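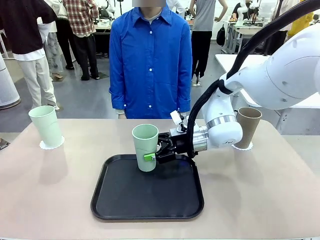 *Mint-green cups with a tan paper one, a black tray and a pair of scalloped doilies.*

My grandmother never put a cup straight down on a table. There was always something under it, a saucer or a crocheted mat or, on the days when the good biscuits came out, a white paper doily with a frilly edge, and I grew up thinking of doilies as the sort of thing that went out with sherry trifle. So it has been a real pleasure (and a small surprise!) to find them creeping back on to tea tables this spring, usually under the plainest cups you can imagine.

Yasaman Akbari has been laying tables for the Wednesday teas at Flostwood for long enough to have firm opinions on the matter. She buys her doilies in packs of 152 from Taheri, and she likes them best with a soft colour — mint green above all, though she won't hear a word against an ordinary brown paper cup.

"A paper cup on a doily looks as if someone was expecting you," she told me, pouring while she talked and very nearly missing.

Her other great love is the black tray. Mine at home is a flowery thing with a chip in one corner, and I had always thought black a bit gloomy for tea, but pale green against it looks wonderfully fresh, and a raised rim is a comfort to anyone who has ever carried a full cup over a rug. She leaves plenty of the tray bare, too, where I would have crammed on the milk jug, the sugar and half a lemon cake.

I came home and dug out a packet of doilies from the back of the dresser — 93 left, a little yellow at the edges — and we had our tea on them that same afternoon.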